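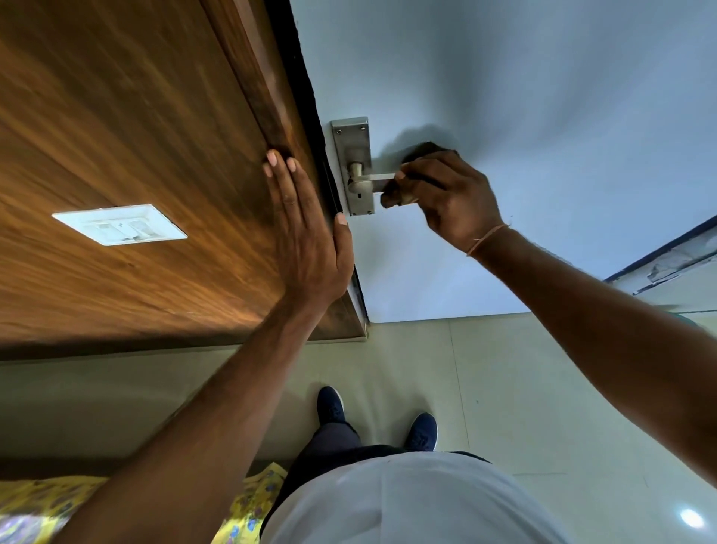
Door Hardware and Ease of Use in Student Housing at Poldale

Student project report
Authors: Hedvig Sandberg, Aqeel Tanoli
Supervisor: Ruwan Bandara
Submitted Oct 2, 2022

1. Purpose

The project examined how residents with reduced grip strength manage the interior doors of shared student housing. It was carried out at the Poldale residence in Wendovbridge, where the present handles date from the original construction of the building.

2. Method

A questionnaire was sent to all 668 residents in May. From those who replied, 20 were selected for an interview. Each interview covered the bedroom, bathroom and kitchen doors, and residents were asked to rate the effort needed to open each one on a scale of 1 to 5.

3. Findings

Bathroom doors received the poorest ratings. Residents reported that the round thumb turn was hard to operate with soapy hands or with a wrist injury. Bedroom doors were rated higher, although several residents objected to the weight of the self-closing device. Kitchen doors are normally held open and drew few comments.

Lever handles were preferred to knobs in nearly all interviews. Opinion was divided on handle length.

4. Limitations

The questionnaire was issued in English only. Residents of the Bai annex, which has newer doors, were not interviewed.

5. Recommendations

The authors recommend that thumb turns be replaced with lever locks when bathrooms are next renovated, and that closing devices be adjusted each year. Cost estimates are given in Appendix B.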